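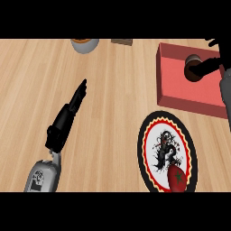

Sterkstead, May

Condeo Two-Arm Table Cell
Set-up Guide for Visitor Demonstrations

Section 4. Running the simulated table on an open day

4.1 Scope

This section covers the simulated half of the demonstration, as shown on the wall display in Hall B. The physical cell is covered in Section 5. Read both sections before the first visitor group is admitted. The operator for the simulated table does not need cell certification, but must have completed the one-hour display training with Ryota Yokoyama or Heriberto Tlapale.

The demonstration is built around the tabletop task. Two arms share one wooden table. Objects are set out on the table, among them a shallow red box, a white bowl and a decorated plate. In the view at the head of this section, the right gripper is at the dark brown cylinder in the box, while the left gripper is empty over open wood. Use that view as a reference for the display layout only. Object positions change with the layout number, and yours may differ.

4.2 Before you start

You will need:

The demo workstation (asset tag 3625)
The wall display and its remote
The operator pendant, charged
A printed copy of the reset card, Appendix C
The visitor schedule for the day

Allow 40 minutes for a first start from cold. A restart between groups is much shorter and is described in 4.5.

CAUTION: The workstation can be switched between the simulated table and the physical cell. Confirm that the selector on the front panel is turned to SIM and that the key has been removed. Keep the key on your person until the end of the day.

4.3 Starting the display

1. Switch on the wall display and wait for the input menu.

2. Select Input 2. Input 1 is reserved for the slide loop in the lobby.

3. Switch on the workstation and log in with the demo account. Do not use a personal account. Notifications will appear on the wall.

4. Open the Maldonado scene player from the task bar. The player opens with the last layout used.

5. Go to Layouts and load layout 19.

6. Check the picture on the wall. The table should appear as a wide horizontal strip with a black bar above it and another below it. Objects close to the bars may be partly hidden.

7. Check that both arms are visible. The left arm should enter from the lower left and the right arm from the upper right.

8. Set the playback rate to 60 frames per second. If motion looks uneven on the wall but smooth on the workstation monitor, set the display to Game mode and check again.

9. Press Hold on the pendant. The amber lamp comes on and both arms stop.

Note: The black bars are part of the player output. Do not try to remove them with the zoom setting on the display remote. Zooming crops the left and right sides of the table, and the base of the right arm's path can no longer be followed from the back row.

Note: The gripper fingers are matte black and blend into the upper bar when an arm works along the far side of the table. If visitors report that they cannot see the fingers, pause the run and switch to the overhead view with F4. Return to the standard view before resuming.

4.4 Running the demonstration

One run consists of a short introduction, a complete task cycle and a question period. The presenter speaks and the operator stays at the pendant. The same person should not do both.

1. Admit the group and ask them to stand behind the yellow line. The line is there for the physical cell, but it is kept in force for both halves so that groups do not drift forward when they change sides.

2. Presenter: state that the display shows a simulation. Say this before any motion starts. Visitors at previous open days have taken the wall picture for a live camera feed of the cell.

3. Operator: release Hold. The lamp turns green.

4. Presenter: name each arm as it moves. Use "left arm" and "right arm" as seen on the wall. The internal names in the Zemton log are assigned differently and should not be used in front of a group.

5. Operator: press Hold once while a gripper is at an object. This gives the presenter time to point out the position of the fingers and the waiting position of the other arm.

6. Presenter: explain the shared space. The open area in the middle of the table can be reached by both arms, and the planner admits one arm to it at a time. Visitors often ask why an arm is standing still, and this is the usual answer.

7. Operator: release Hold and let the cycle finish.

8. Take questions. Leave the final picture on the wall.

CAUTION: Do not hand the pendant to a visitor, including when the selector is set to SIM. The same pendant is used for the cell in the afternoon, and the habit carries over.

4.5 Reset between groups

1. Press Hold.

2. Press Reset twice within two seconds. A single press clears the log only.

3. Wait until the objects have returned to their start positions. Compare them with the reset card. Pay attention to the red egg-shaped object with the green star outline, which may roll if physics settling has been left on.

4. If any object is out of position, reload layout 19 from the menu. Do not drag objects by hand. The player saves dragged positions without asking.

5. Set the lamp to amber and signal to the door that the next group may enter.

4.6 Faults

Picture freezes but the lamp is green: the player has lost its connection to the planner. Press Hold, close the player and repeat 4.3 from step 4.

Arm stops short of an object and does not continue: the cycle has timed out. Reset as in 4.5. Tell the group that the run is being restarted and carry on. Enter the time in the fault sheet.

Gripper passes through an object: collision geometry did not load. End the run and load the layout again. If the fault returns, move the group to Section 5 and call Heriberto Tlapale on the hall phone.

Colors on the wall look washed out: the display has gone back to Eco mode. The printed star and the drawing on the plate are hard to make out from the line in this mode. Select Standard.

4.7 Close of day

1. Press Hold and exit the player. Answer No when asked to save the layout.

2. Copy the day's log to the open-day folder.

3. Shut down the workstation, then the display.

4. Return the pendant to its charger and the selector key to Ryota Yokoyama. If the open day falls on a Friday, lock the key in the cell cabinet – it is not to be left in the desk over the weekend.

Continue with Section 5, Preparing the physical cell.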